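4. Filling the Plimham bud vases

Feed the stems in slowly. The necks are narrow, whatever the Hirnorum box says about "effortless" arranging.
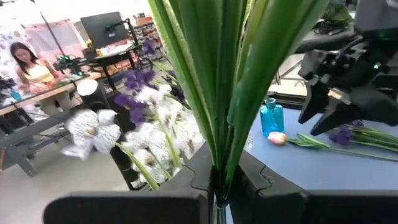
Fig. 4: Green leaves with their stems in clear glass.

5. Lay spare stems flat on the table. Add them one bunch at a time.

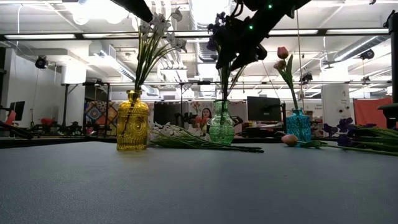

Fig. 5: Yellow, green and teal vases, with stems laid out.

CAUTION: Don't force a thick bunch. I doubt the "26 stems" claim.

6. Step back and check the heights.

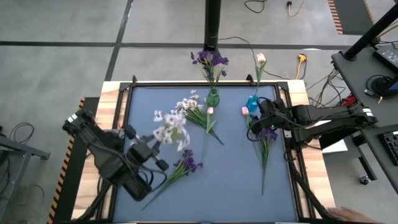 7. Still lopsided? Bend the stems by hand and skip the Flindstead trimming guide.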